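Garage & Workshop Help > Benches and storage

Bench top gone tacky, paint over it or cover it?

Yulan Qiu
November 2022

Hi all, hoping someone's been through this. Built a bench for the spare room in August, softwood top, edges left bare, then two coats of black Bremora floor paint on the middle bit because I had half a tin left. Looked great for 3 weeks. Now anything I leave on it overnight sticks. Bottles are worst, you lift one up and there's a ring, sometimes a ring of black on the bottle too.

Tin says recoat after 5 hours, which I did. Room isn't heated much. I did give the wood a wipe with white spirit first and I'm wondering if that's what did it, or if I just put it on too thick.

Options as I see them:
sand it all off and start again (really dont want to, the dust goes everywhere and it's next to the bedroom)
another coat of something on top
just lay a mat over it and forget

Mostly use it for mixing small amounts of hobby paint and glue, a bit of sorting into tubs, nothing heavy. Budget is small. Also would like to keep the wood showing down the sides if I can, I like it like that.

Any ideas welcome, thanks in advance

Sadimus

Too thick and too cold I reckon. Floor paint is meant to go on thin and it skins over before the under bit has dried. Second coat after 5 hours in an unheated room is asking for trouble, the time on the tin is for a warm day. White spirit probably fine if you let it dry off.

Do NOT put another coat on. Did this with a shelf in the hall at our old place in Wornlow, thought I could seal it in. Soft underneath for over a year, books stuck to it, ended up in the skip.

What I'd do first is nothing. Clear the top completely, put a heater in there, window open a crack, leave it for a fortnight. Then press your thumb on it hard somewhere it won't show. No print, you're fine, rub a bit of talc over and wipe off and carry on using it. Still a print, it needs to come off. Scraper first, not sandpaper – soft paint just clogs the paper and you'll go through a whole pack getting nowhere. A scraper takes it up in curls and there's hardly any dust. Mask and window open all the same.
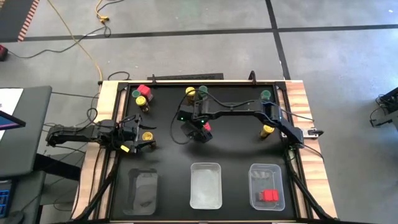
Once you're back to wood, thin coats. Foam roller, hardly anything on it. Leave each one overnight at the least, longer if the weather's damp. Three thin ones will beat two fat ones any day. And tape your edges if you want to keep the bare wood, press the tape down with the back of a spoon or it bleeds under along the grain. Pull it while the last coat is still a bit soft, at a low angle. If you leave it till its hard it chips.

Edges want something on them as well by the way, clear wax will do. Bare softwood goes grey and grubby where you lean on it.

Oh and don't put bottles straight back on it even when it feels dry. Give it a week. Bit of card under them.

Fogh

just get a mat. life's too short

Yulan Qiu

Thanks both. Will try the heater, can borrow one off my sister. Everything's coming off it tonight and going on the landing. Did the thumb thing just now for a laugh and yes, very clear print, could probably unlock my phone with it.

Sadimus does it matter what sort of scraper? I've got a filling knife and one of those window ones with a blade.

Sadimus

Filling knife's too bendy. Window one is OK, keep it flat or you'll dig in. Proper pull scraper is better if you can stretch to it. Change the blade when it starts skating about.

Fogh

ok slightly more useful answer, if you do go for the mat dont put rubber on soft paint, it'll weld itself on. hardboard cut to size, rough side down, swap it when its filthy. mine's been on there since 2000 and I've only changed it twice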